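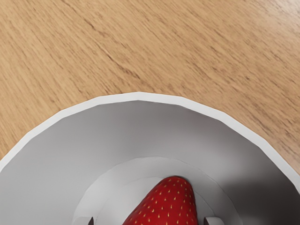

4. Leveling the Kavon Countertop Scale

Complete this section before calibration (Section 5). A scale that is out of level reads low, and the error grows with the load. The Kavon is set at the factory on a stone surface and should be leveled again wherever it is going to be used.

4.1 Choosing a surface

Wooden tables and counters are suitable if they do not flex under hand pressure. Do not set the scale on a tablecloth, a cutting board with rubber feet, or a folding table. Keep it clear of refrigerators, fans and open windows. A steady draft across the weighing plate shows up on the display as a reading that drifts by a gram or two and does not settle.

If the table has a join or an extension leaf, place all four feet on the same section.

4.2 Adjusting the feet

1. Remove the weighing plate by lifting it straight up. Do not twist it.
2. Turn the locking ring on each foot counterclockwise until it is loose.
3. Screw all four feet fully in, then back each one out two full turns.
4. Set the scale down and look at the bubble beside the display. The bubble moves toward the high side.
5. Lower the high side by turning its two feet inward, a quarter turn at a time, until the bubble is inside the circle.
6. Press lightly on each corner of the base. If it rocks, extend the foot that is off the surface until it just touches.
7. Check the bubble again. Tighten the locking rings by hand.
8. Replace the weighing plate with the notch facing the display.

Caution: Do not use pliers on the locking rings. The threads are molded into the base and cannot be replaced separately.

4.3 First power-on

1. Insert the batteries (Section 2) or connect the Ansari adapter. Other adapters may fit the socket but are not covered by the warranty.
2. With nothing on the plate, press and hold ON until the display lights.
3. Wait 10 minutes before weighing. The load cell needs this time to reach a stable temperature.
4. Press ZERO. The display should show 0 g and the steady mark.

If the display shows a minus sign after step 4, the plate was not seated when the scale was switched on. Switch off, seat the plate and start again from step 2.

4.4 Weighing in a bowl

1. Place the empty bowl in the middle of the plate.
2. Press TARE and wait for 0 g.
3. Add the food. Read the weight when the steady mark appears.
4. To add a second ingredient to the same bowl, press TARE again.

The maximum load is 2,000 g, and the bowl counts toward it. A bowl of 117 g therefore leaves 1,883 g for its contents – TARE changes the display only, and does not raise the limit. Above the limit the display shows OVER. Remove the load at once.

The smallest load the scale will register is 5 g. For anything lighter, such as dried herbs or yeast, weigh a larger quantity and divide it.

Note: A bowl wider than the plate is acceptable if it does not touch the display housing or the table. 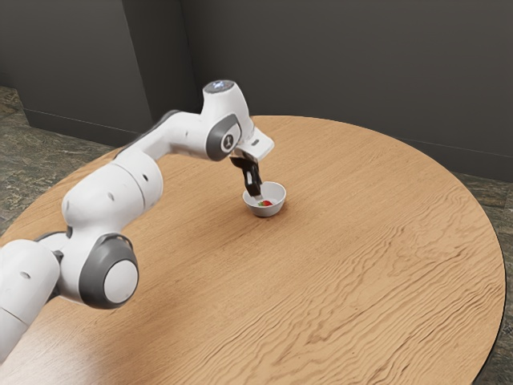
Virgil Bălan writes that his scale lost the tare weight whenever he took the bowl off to fill it at the sink, and asks whether the value can be held. It can, on units with Fokov firmware. Press and hold TARE until HOLD appears. The value is then kept until the scale is switched off, and the display shows a negative figure while the bowl is away from the plate.

4.5 When to level again

Repeat 4.2 after moving the scale to another surface, after changing the batteries, and whenever the bubble touches the edge of the circle. Replacement feet are sold in sets of four by Plendatside under the spare parts list in Section 9.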